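Home | Health | Food | Body | Archive | Subscribe

Sitting all day: what your lower back would like you to change

2024-07-24 | By the Body desk

Most back pain in adults has no single cause that a doctor can point to. It comes on over weeks, eases, and comes back when the routine that brought it on has not changed. For many people that routine is a chair.

Sitting is not harmful in itself. The trouble is holding one position for a long time. The muscles along the spine stay switched on at a low level, the hips stay bent, and by late afternoon standing up straight takes a few steps.

The physical therapy clinic in Tiddale started a back class in March for people with desk jobs. It runs for 45 minutes, and 96 people have signed up so far. Most of them arrived asking the same thing: do I need a scan, or an operation?

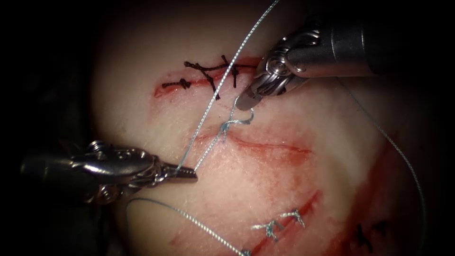
One woman in the class had put off seeing anyone for two years, and said she had been so afraid of hearing the word surgery that she simply bought cushions. She was given three exercises and a walking plan.

For ordinary back pain, with no numbness, weakness or fever, a scan is rarely the first step. Numbness between the legs or trouble controlling the bladder is a different matter and needs urgent care.

The class spends little time on posture. Members are asked to get up every half hour, even for a minute, and to walk at lunch. Roughly 600 steps is enough to start with - around the block, or up and down a long hallway.
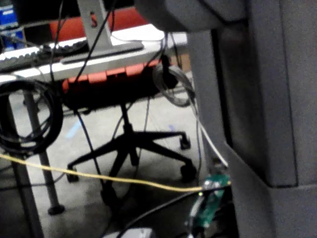

After the walking come the hips. Stand with one foot forward, tuck the pelvis slightly and hold for 20 seconds on each side. It should feel like a stretch at the front of the hip and nothing at all in the back. If the back pinches, take a shorter stance.

Strength work is added in the second week. Bridges, side planks from the knees and slow squats to a chair are the usual choices, 2 sets of each. Some soreness the next day is fine. Pain that travels down the leg is a reason to stop and ask.

Comments (3)

Rerkton: The hip stretch helped me more than the new chair did. Wish I had tried it first.

Ren: Does the half hour rule apply to driving? I do long trips for work.

Tolo: I stop at every second rest area, Ren. Takes longer but I can get out of the car at the end.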